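Handout 4: Comparing two-finger grippers on small cylindrical containers

Tollstead Laboratory Course in Robot Handling
Revised 28 September 2025

4.1 Purpose

In this session you compare the Harance parallel gripper with the Dong adaptive gripper on the same arm and with the same controller settings. Only the gripper and its tool offset change. Reload the offset after every swap and check it against the calibration pin before running a trial.

4.2 What counts as a hold

A hold is scored when the object clears the table, stays up for 2 seconds, and does not rotate in the fingers by more than the limit on the score sheet. Score drops and rotations separately. A rotated object that stays in the fingers is still a failed hold for the dispensing task in Handout 5.

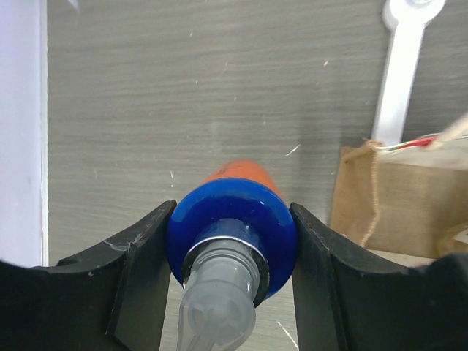
Wrist camera views are used to judge finger placement, and they have limits you should know before scoring from them. The camera moves with the gripper, so the fingers keep nearly the same place in the view and the background shifts. A spray bottle held upright is seen steeply from above, and the pump nozzle and blue collar take up the center while the orange body recedes behind them. Contact on the right finger can be read against the side of the bottle. Contact height cannot be read well from this angle; take it from the side camera.

4.3 Procedure

Set the closing force to the low value on the sheet. Run the pick from the taught pose, then repeat with the lateral offsets listed. Log finger width at contact and again at the end of the hold. A change in width between the two readings suggests slip or a soft wall, and the log alone will not separate them.

The reference set recorded at Siltthorpe has 444 trials, 152 of them with offset poses. Use it to check your scoring script before you process your own data.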